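### 4.2 Icon recognition in slide templates

We were delighted by how quickly readers picked out the one-stage icons. Of the 3000 slides in the Flumer set, 759 used a single icon with no caption, and Okeke's raters still named the topic with ease.
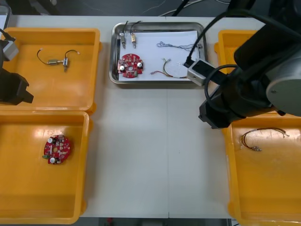

Slides with several stages took more effort – readers often matched the first label and skipped the rest. Fashola's layout, tested at Flallcombe in September, put each label right beside its icon, and we loved the change in the scores.
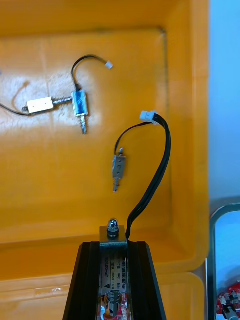 **Figure 2.** Parts lying in a tray.

The gain held for 452 slides in the Tamuno theme as well. Vetano slides, with their thinner outlines, are a lovely puzzle we take up in the next section.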